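Preguntas frecuentes sobre nuestra recogida de demostraciones
Por Brenda Lightfoot
2026-06-20

Me llegan casi siempre las mismas dudas sobre las jornadas de Hebden, así que las junto aquí y las voy ampliando cuando puedo. ¡Si falta la tuya, escríbeme!

¿Qué es una demostración?
Una tarea corta hecha por una persona con dos pinzas de mano, una en cada brazo, y grabada de principio a fin. El modelo (lo llamamos Sostimach, sí, el nombre lo elegí yo y ya no hay vuelta atrás) aprende de muchas grabaciones de ese tipo.

¿Cuánto dura cada una?
Menos de lo que la gente imagina: nuestro tope es de 30 segundos. Si te pasas, se corta y vuelves a empezar, sin drama.

¿Por qué platos y no piezas industriales?
Porque con un plato te equivocas enseguida y eso enseña muchísimo. El borde levantado es bajito, hay que entrar con la punta en buen ángulo, y si hay tres juntos, tocar uno mueve a los otros. Además cualquiera sabe lo que es recoger una mesa, no hay que explicar nada.
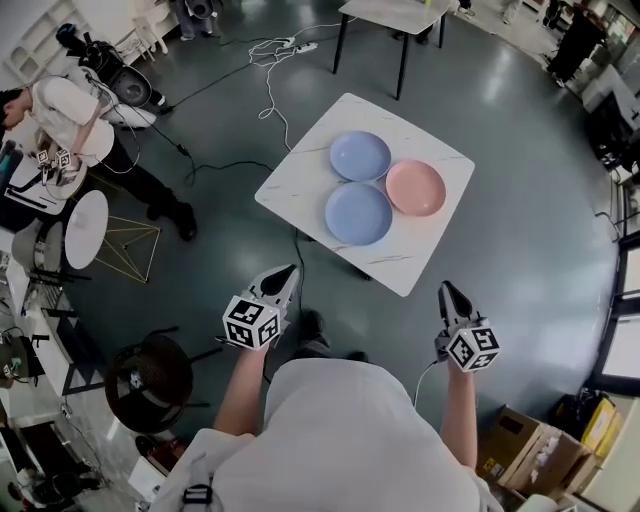 Joaquín me escribió que él empezaría siempre con los platos separados, y que los montones los dejaría para cuando la persona llevara un buen rato practicando. Le hago caso a medias: la primera tanda va con los platos separados, pero en la segunda ya los mezclo, que si no el modelo se acostumbra a lo fácil.

¿Hay que saber de robótica?
Para nada. Necesitas paciencia y no llevar prisa en las muñecas. Antes de grabar en serio hacemos 18 intentos de prueba que luego borro sin mirarlos.

¿Para qué sirven los cubos con dibujos en blanco y negro?
Con ellos seguimos la posición de cada pinza. No los tapes con la manga ni con la mano, por favor, que es el fallo que más grabaciones me tumba.

¿Y si se me cae algo?
Lo dices en voz alta y sigues. Los fallos también los guardo, en una carpeta aparte, porque las recuperaciones buenas son oro (me encantan, de verdad).

¿Tiene que estar la sala vacía?
¡Qué va! La gente pasa, charla, busca cosas en las estanterías. La cámara de la pinza pilla media sala, con las ventanas y las luces del techo, y a mí me viene bien esa variedad.
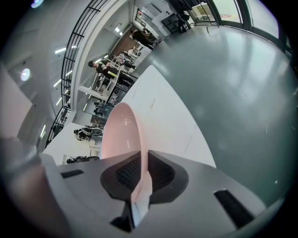 A Matilde le preocupa otra cosa: si una grabación sale con la luz muy distinta de las demás, pregunta, ¿la tiras o la dejas? La dejo. Solo descarto las que pierden la punta de la pinza durante un trozo largo.

¿Cuándo es la próxima jornada?
En julio, con mesas nuevas y vasos, que me dan bastante respeto.

Contacto: Brenda Lightfoot, Trevanex | © Trevanex | Volver arriba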